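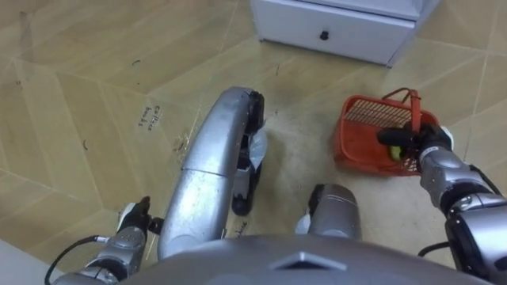 Herringbone pattern on the floor tiles, seen from above

From: Bart Willems
To: Wedska allotments list
Subject: Re: Broad beans and blackfly

Sebastián Urrutia wrote:
> Mine were lovely until the first week of May and now the tips are
> black with the things. I've hosed them off twice and they come
> straight back. Is it too late to save the row? I've got 15 plants,
> all Skodden, sown in November on the low side of the plot.

Not too late at all, Sebastián! Pinch the tops out tonight. Take off the top 7 cm or so of each stem, as soon as you can see little pods forming at the bottom, and the blackfly lose their favourite bit. I did mine last week and the difference is wonderful - hardly a fly on the row, and ladybirds all over the nettles next door.

If the tops are clean, do eat them. Wilt them in butter with a bit of garlic and put them on toast. I look forward to that supper all winter, and it's over in a fortnight.

I'd also stop feeding. I gave mine chicken pellets two years ago and got great soft sappy plants that every blackfly in the county came to visit. Since then they've had nothing but compost in autumn and they stand up better in the wind too (canes and string down both sides, mind, the Skodden gets tall).
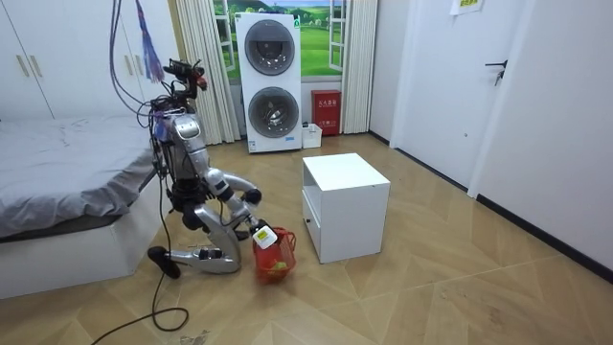 Can I still sow more now?
You can, up to the end of the month, if you keep them well watered and don't mind a smaller crop.

I'm trying Talance for my late row, 50 cm or so high and very tidy so far. The pods are short but there are loads of them. Ferraro was a flop here, only good for the pigeons, though I'd love to hear from anyone on the sandy plots who has had better luck with it.

I've got a tray of spare Talance seedlings by the water tank at plot 267 - help yourselves, but please leave the tray!

Bart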